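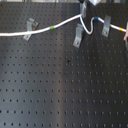
Fault 566 means the force limit tripped before the stop did, Torberg wrote back, and please don't clear it again until you've read the log. I had already cleared it twice by then.

March, 7:40 p.m. Long day on the cable job. The arm was supposed to take the white cable through the clips and follow the colored bands. On the bad run it kept pulling after the cable had snagged. The Uller controller showed a normal state for 400 milliseconds, then dropped everything into a protective stop. The cable held. A hand was on the far end of it when it went tight, and that's the part I keep going back to. No injury, but I wrote it up as a near miss and sent the form to Brustcombe before lunch.

Spent the afternoon stepping through the same path at slow speed with the pull limit turned down. It didn't fault once, so I still can't say whether it was the snag or the speed.
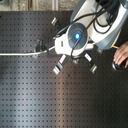 ## After the log

Read the log at 4. The force reading was stale for part of the move. Kälin thinks the sensor message got stuck behind something else on the network. I think it could as easily be the connector, which I reseated last month and never tested under load.

Until we know, no full speed with anyone holding the cable. I put that on the whiteboard and on the first page of the run sheet.

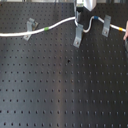

*Cable, clips and bands on the board.*

Tomorrow: swap the sensor lead, save the old one, run it slow first. Ask Torberg if the newer firmware changes the timeout. Call Brustcombe back about the form.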